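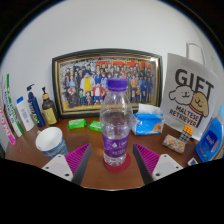
One reader in Fernier wrote to us that a coaster is the cheapest furniture a person can buy, and that she would sooner lend her desk than her coaster. We received many letters on this subject after our May issue, and most of them were about rings on wood.

A bottle of water on a desk looks harmless. But cold water makes the outside of the plastic wet, and by four in the afternoon there is a pale circle which no cloth will remove. In the Lakatos workshop, where old desks are repaired, they charge 800 for a new surface — the coaster costs 27 times nothing, as they like to joke.

A round one is enough. It should lie flat and be a little wider than the bottle. Cork drinks the water, felt holds it, and glass lets it run. The shop Tatano sells felt in dark red, and it is washed by hand on Sunday.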